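Laundry sorting room, Skokenthorpe — walk-round checklist, January
Table 5, knitwear and socks. Filled in standing up, sorry for the scrawl, typed as is.

1. Floor by the table
Gray carpet flat, no lifted edges. Floor number 5 still readable, black tape holding. OK.

2. Floor rails
Metal rails, both sides. Toe hazard if you come round the table fast. Asked again for a strip of bright tape along the tops. OPEN.

3. Cables
Black bundle hanging down on the right near the shelf. Want it clipped up, not running to the floor. Same with the cable over the table edge lower right. Tie back before the next shift. FAIL — recheck at 4 pm.

4. Tabletop
Light wood. Ran a bare palm over it, front edge and both front corners. No splinters, nothing that would snag knit. Tape marks at the corners stay put, dont peel them. OK.

5. Sock, laid flat
Speckled orange-tan body, white toe, ribbed cuff in a grayish brown. Pressed it flat and looked along the rows for ladders, pulled loops, pins left in. Looked hardest where the white toe joins the body. Bit of fuzz, fine. Sheet 261. OK.
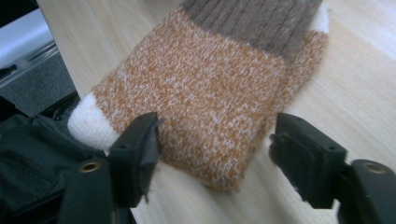 Rajeshwari Nadar: Fuzz is fine on these but please turn the cuff back as well. Had a tag pin hiding in the ribbing on a Brolar pair last winter, went right into my thumb. Also can we write down which face was checked, front or back, the sheet only has one box.

Fair. Box added, both faces from now on. Cuff turned back on 261, no pin.

6. Sock, held out lengthwise
Toe one end, cuff the other, along the front edge of the table. Light tension only — ribbing is where they give. Check the white heel patch on the way past, thats where the Privard lot had thin spots. Keep fingers clear of the jaws when closing. Hold it straight, no twisting.

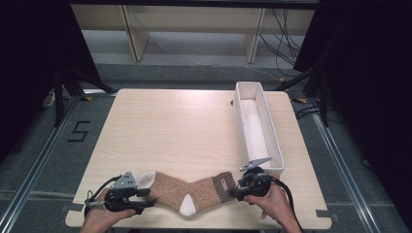
7. White box on the table
Long narrow one, open top, right half. Empty at time of check. Walls are tall for the width so watch your knuckles reaching in. Keep it back from the edge. OK.

8. Shelf behind
Light wood, two uprights. Pushed on both, no wobble. Nothing heavy to go up top. OK.

9. Paperwork
Sheet 600 missing from the binder, somebody find it pls. Sheet 834 has no initials. OPEN.

Carry over: items 2, 3, 9.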